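Section 4: Installing the Umali floating plank floor

Read this section through before you open the first carton. Umali planks are made for dry indoor rooms with a flat, solid subfloor.

Before you begin

Store the unopened cartons flat in the room for 52 hours. Keep the heat or air conditioning at its normal setting during that time. 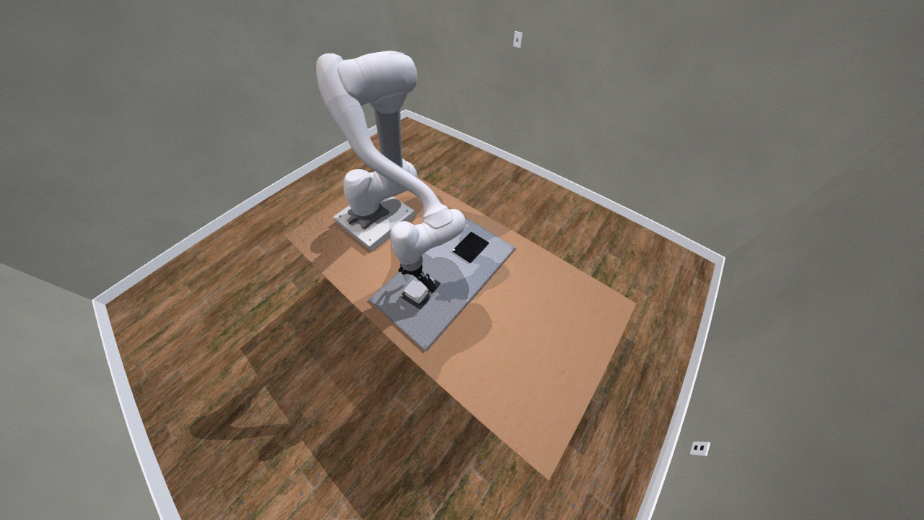
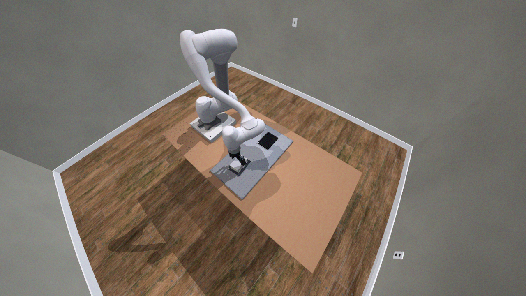
Figures 4-1 and 4-2. Room with base-mounted equipment standing in place.

1. Sweep and vacuum the subfloor. Scrape off old glue and paint drips.

2. Check for low spots with a long straightedge. Fill any dip with Geka leveling compound and let it cure as directed on the bag.

3. Roll out the underlayment. Butt the seams together and tape them — do not overlap.

Note: One roll of Nillbridge underlayment covers 268 square feet.

Laying the planks

4. Start in the left corner of the longest wall, with the tongue side facing the wall. Trim off the tongue on this first row.

5. Set spacers along the wall to hold the expansion gap.

6. Angle each plank into the one before it and press down until it clicks.

7. Begin the next row with the offcut from the last one, as long as the end joints stay well staggered.

8. Tap the long edges closed with a block. Never strike the plank directly.

Caution: Do not screw or nail anything through a floating floor. Fixed items must be fastened to the subfloor, with a gap left between them and the planks.

9. Remove the spacers and fit the baseboard to the wall, not to the floor.

Keep two spare planks for repairs. For replacing a damaged plank, see Section 6.

Avinow Flooring Guide, revised September 15, 2026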